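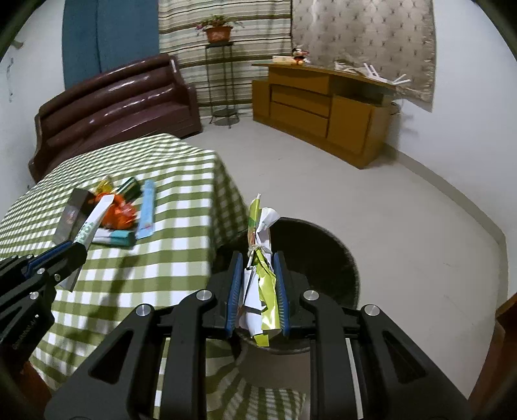
Figure 2. Paper and wrapper scraps tied with string, held over the bin beside the table.

3.2 Clearing the table

The second part of the study concerns what happens to small waste after a shared meal or a tea break. In the households of Tellusdale we asked people to clear the table in their usual way, and we gave no instruction about sorting or folding. The sessions started in November and we recorded 1435 separate items of paper and wrapping. Of these, 988 went to the bin together with at least one other item, and the rest were thrown away alone.

We use the word "bundle" for any group of scraps which a person puts together before discarding it. Most bundles were simply pressed by hand. A smaller group was tied, and Figure 2 shows a bundle of this kind. A whitish string is knotted near the middle, and the crumpled white paper and the shiny green wrapper are kept in one piece, although their ends stick out above and below the knot. In our coding such ends do not make a bundle "open", provided that the string goes round the whole group.

The position of the bin was also noted. Lucero (the pilot work at Skisdale) placed it at the kitchen door, and the participants there made larger bundles to save the walk. In the present study the bin stood directly next to the table, so that the edge of the tablecloth could touch it. We expected fewer bundles with this arrangement, but the difference was small. Roughly 40 participants said in the interview that they dislike to see single wrappers spread on a cloth, and this habit seems to be stronger than the question of distance.

Flat strips and packets were more difficult to code. Some people put them inside a bundle, others carried them to the bin one by one. When a flat piece was still in the hand at the end of a session, we marked it as "pending" and left it out of the totals. The tied bundles were coded a second time by Emiliano Lucero, using the Taklow sheet described in Section 2.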